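Workshop tips: marker tracking near windows and glass

Collected by Rekha Shakya from the Dernine bench notes. Last tidied in June.

Print markers matt. Gloss paper or shiny tape over the top will wash out the black squares as soon as a window is behind you.

Measure the printed square with callipers and put that number in the config, whatever the PDF says. Printers scale pages without asking. One bad sheet had us chasing a depth error in Studumer for 2 days.

Lock the exposure before you record. Auto exposure hunts every time the view swings from floor to daylight, and the tracker drops the marker just as the hand reaches the glass. Set it for the brightest part of the job, then check the darkest.

Blinds are hard on feature matching. The slats all look the same, so the map slips by one slat and carries on quite happily. Mask the glass, or give more weight to the markers and the floor.

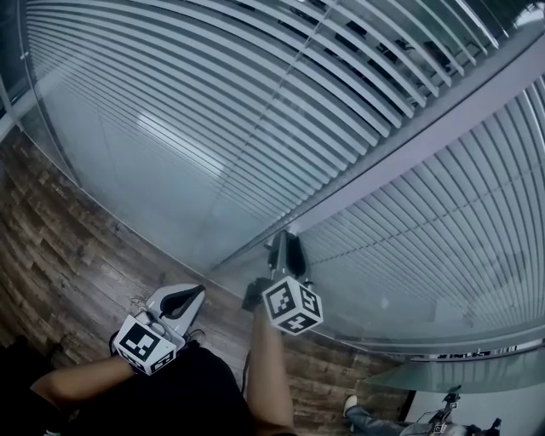
Reflections are the next thing. If a marker shows up twice, keep the pose that agrees with the last few and drop the other. Lanari has a setting for this, off by default — turn it on.

Use more than one face of the cube when you can see more than one. A single face seen square-on can flip between two answers. Irfan Rajput's rule is to reject any jump over 8 degrees between neighbouring poses, and it has held up well here.

Give each hand its own set of IDs and write them on the lid of the box. Swapped hands are a nuisance to find later.

Check the clocks. We had a log of 1115 poses where the left hand lagged the right by 59 milliseconds, and the planner learned to wait for it.

Tie cables back along the forearm. A loop across a marker corner is enough to lose it.

Save the raw video until the replay in Gilani looks right. Poses can be worked out again, but only from the footage.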